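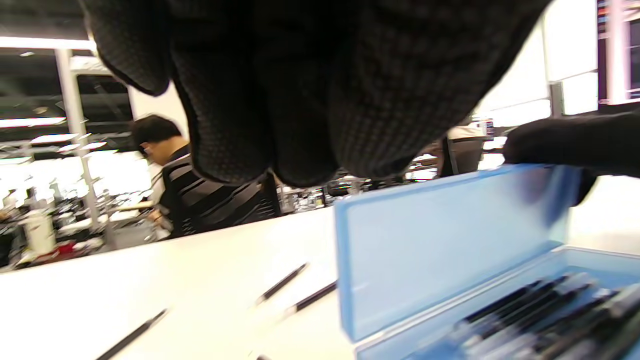 A pen box with its lid up and four pens out on the table, during recording at the Premcombe workroom.

April
By Titilayo Isah

PREMCOMBE: If you have ever emptied a box of pens onto your desk while hunting for the one that works, you will have some idea of how mornings go lately at the Umovcombe workroom on the north side of town, where grown adults with good degrees are taking pens out of a blue plastic box, putting them back in, closing the lid, and then starting all over again.

They do it for the sake of a machine. Umovcombe, the small company that took over the old upstairs offices at the Brosetlow building, is putting together a large set of recorded examples of ordinary table work, the kind of thing most of us do without looking. The recordings will go to train a learning system that is meant, someday, to run a pair of robot arms packing and sorting small goods. Before it can do that it has to be shown, and shown again, and shown by different people with different habits, and that is where the pens come in.

"My mother asked me what I did all week and I said, well, I put pens away," said Tahira Rind, who joined the company last fall and now plans most of the tabletop sessions. "She said she'd been asking me to do that since I was nine."

The people doing the recording work with a gripper in each hand. The fingers are black and rounded, with a textured covering that gives them a little hold on slick plastic, and a camera rides along on the tool itself, so that what gets saved is the job as the gripper meets it: very close up, with a good deal of white table and whatever happens to be going on in the office beyond. Each run through a task is saved as one example, with the path of both grippers stored next to the video. The goal for the pen box is 400 examples, and then the group moves on to the next thing on Rind's list, a long one that she keeps on paper and would not let me photograph.

I had supposed, going up the stairs, that picking up the pens would be the hard part. They are thin and they roll, and a pen lying at a slant has to be approached at a slant too. Everyone I spoke to agreed that pens are a nuisance. But Femi Abubakar, who checks the recordings in the afternoon and decides which of them are good enough to keep, told me that the lid gives him more trouble than anything that goes in the box. A hinged lid wants a light push in the right spot, and people push it in all sorts of spots. Some steady the box with the other hand first, some go straight for the rim, and a few nudge the whole thing across the table before it gives.

He keeps most of those, by the way, even the clumsy ones, so long as the job gets finished. A system that has only ever watched perfect work has no notion of what to do when a pen ends up crosswise or the lid drops halfway. What he throws out are the runs where the person stopped to scratch an ear, or where one gripper blocked the other's view for most of the job. On a bad afternoon, he said, that can be a fair pile, and he feels sorry about it because he knows whose wrists did the work.

The wrists are a real concern. Sessions run two hours at the longest, with a break in the middle, and there are six people on the roster so that the same pair of hands isn't always doing the same job. Olanrewaju Obi, who came to the company after many years repairing sewing machines, is by general agreement the smoothest of them, and Abubakar worries a little about having too much of him in the collection. Obi took that as a compliment and then, when I asked him to show me how slowly he could go, filled the box so gently that I never heard a pen touch the bottom.

Lifting the box itself is a separate task on the list, recorded on its own. The instruction card reads, in full, "Take hold at both ends, raise, set down." It sounds like nothing at all, but with one gripper on either side the two hands have to agree on how hard to press and how level to stay, and a see-through box is a tricky thing for a camera to make sense of in the first place. Light comes in one wall and out another, and bits of the ceiling show up in it. Rind picked that box on purpose. An opaque one would have been easier on everybody, she said, and it would have left the system with a poor idea of half the containers in a normal supply closet.

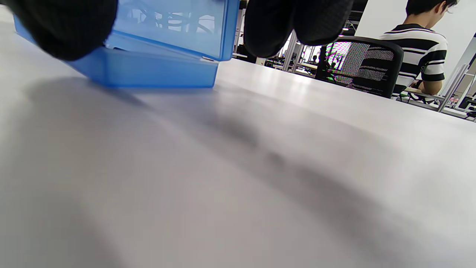
What comes next

The pen box should be finished before the end of the month, if the roster holds up. After that come zippered pouches, which Obi is looking forward to and which Abubakar, who has seen the early tries, is not. There is also talk of moving some sessions out of the office altogether, to real kitchens and real front desks. Usman, the stationery wholesaler down the street, has offered the use of its packing counter in the mornings before the trucks are loaded, and Rind went over to measure it while I was there.

Umovcombe is looking for two more people to take part in the recordings over the summer. No background in computers is needed, though you should be comfortable standing and using both hands for a stretch at a time, and left-handed people are especially welcome, as the collection is short of them. Training takes one morning. Titilayo Oyelaran at the front office is keeping the list of names and is happy to talk it over with anyone who is curious, including, she asked me to add, people who have retired and would like a few hours out of the house.

I was allowed a try before I left. The grippers are lighter than I had pictured, and the first pen went in on the third attempt, rather proudly. The second rolled off toward the far side of the table and I had to chase it. Abubakar told me very kindly that he might keep that one.

Contact the newsroom | Copyright Premcombe Neighbor, all rights reserved | Back to top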